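Laltow Pattern Names
Data card, version 2

Summary

Laltow is a table of trade names for printed floral designs used on household surfaces: wallpaper, oilcloth, table covering and shelf paper. It holds 142 records. Each record links one name to a design family, a repeat type and the printed source in which the name was found. The table contains no scans of the designs themselves.

Sources

Names were transcribed from dealer lists and sample book indexes held by Derek Bellamy and Přemysl Čierny. Spelling follows the source, including obvious misprints. Where a name appears in more than one list, the earliest list is given in source_id and the others go in also_in, separated by semicolons.

Fields

record_id – integer, stable between versions
name – as printed
name_norm – lower case, accents removed
family – rose, trailing, bouquet, meadow, other
repeat – straight, half-drop, unknown
ground – color word from the source, may be empty
source_id – key to sources.csv
also_in – may be empty 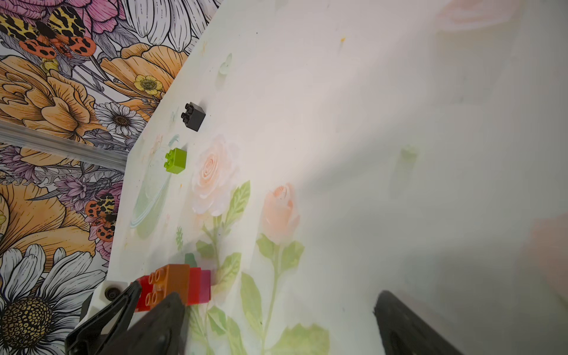

The ground field records the color behind the flowers, and only if the source states it. "Cream" and "ivory" are kept as separate values. Version 1 merged them, and 20 records changed when the merge was undone.

Known problems

Repeat type is unknown for most of the oilcloth names. The family value was assigned by one reader (Kelly Bramwell) and checked by a second on the bouquet records only. The line between meadow and trailing is weak; do not use it for counts. Two sources have no printed date and are sorted last.

Format

UTF-8, comma separated, header row, Unix line endings. Some spreadsheet programs will damage the accented names on import unless the encoding is set by hand. Use name_norm for joins.

Changes

June 9, 2019: also_in added, ground values split, duplicate source keys removed.

Contact

Corrections go to Jamie Lightfoot with the record_id and the page of the source. New names need a legible copy of the page.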